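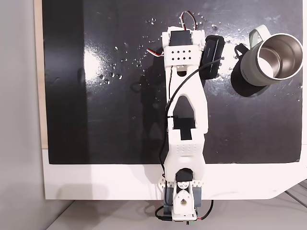 4.2 Local mediation and the return of displaced households

The second set of interviews dealt with villages where fighting had stopped under a local agreement and some families had started to come home. We held 110 interviews in 11 villages. Kamala Kotian and Vimala Kulkarni led those with farmers and market women, and Sreekumar Alva spoke with village heads and members of the mediation panels. Interviews were coded by two readers working separately, and differences were settled by a third (Anitha Marar).

Most agreements were spoken. Only two villages could show us a written text, and in one of these the copy was unsigned. People still described the terms in much the same way: livestock routes would be kept open after harvest, stolen animals would be reported to the panel first, and no one would carry a gun into the weekly market. Compensation for deaths was left out of every agreement we recorded. Several respondents said it had been raised and then dropped to keep the talks going.

Figure 3. Share of displaced households that had returned at the time of the survey, by type of agreement. Villages with no agreement are shown for comparison. N = 261 households.

Figure 3 shows that return was more common where the panel included herders as well as farmers. The gap narrows once distance to the nearest paved road is taken into account, but it does not close. Villages near the road had more police visits and also more trade, and our data cannot separate the two.

Return was often partial. In many households the men came back to plant and the women and children stayed in town until November, when the school term was well under way and moving was hard. One farmer told us he slept in the village four nights a week and would not bring his children until the clinic reopened. We counted such households as returned, following the rule used by Bragança in her earlier survey of 4,000 households, so the figures here can be compared with hers. A stricter rule would lower the return rate in every group.

Panel members themselves were cautious about how long the agreements would last. Their main worry was young men who had taken no part in the talks and did not feel bound by them. Section 4.3 looks at this group.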